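Progress report, equipment line, desktop disassembly cell
11/7/18
Prepared by Heloísa Frota for the Wunormont grant office

1. Spending to date

The cell has been running with two arms since the start of the quarter. Both arms, the grippers and the first fixture plate are paid for and came in under the approved amount. The unspent part is $1,281, and we ask to move it to the spares line. Spares were underestimated in the original plan. We budgeted for one set of gripper fingers per arm for the whole year, and Jailson Vasconcelos now expects to need a second set before spring.

The work is still on desktop towers, with the case on its side and the panel off.
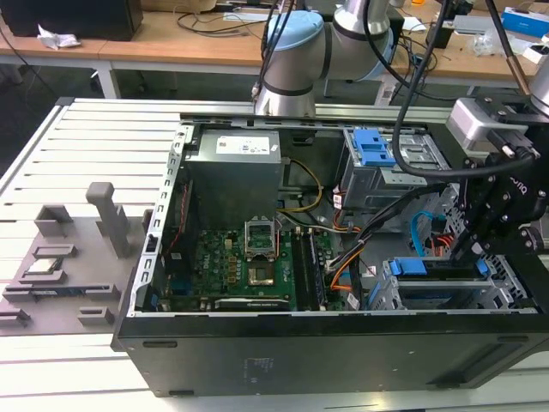 The target in the proposal was 100 towers by the end of the second phase. We have done 40. The pace is slower than planned on drives and memory and close to plan on everything else. Most of the lost time goes to cables, which have to be moved aside before a gripper can get down to the drive cage.

2. Purchases requested for the next phase

Second fixture plate. Quote from Rotero, delivery in 18 working days. The current plate has to be reset when we change case models, and a second one would stay set up for the smaller cases.

Narrower fingers. Belora can make these to our drawing. The present fingers fit the drive area but leave little room beside the connectors. We would buy one trial set first and hold the rest of the order until it has been tested.

Wrist cameras. No new purchase. The present ones are good enough for drive and connector work, and the money set aside for replacements can stay where it is.
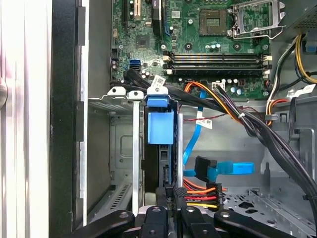
Brock Doucette asked that the finger order go ahead of the fixture plate, on the grounds that a second plate saves setup time only and the fingers decide whether the drive step can be done at all. He would also like the trial set tested on at least two case models before more are bought. We agree with both points and have changed the order of purchase to match.

3. Open items

The service contract with Queiroz is up for renewal. Rosimeire Portela is getting a second price. Training hours for the new operator are not in this report and will be in the next one.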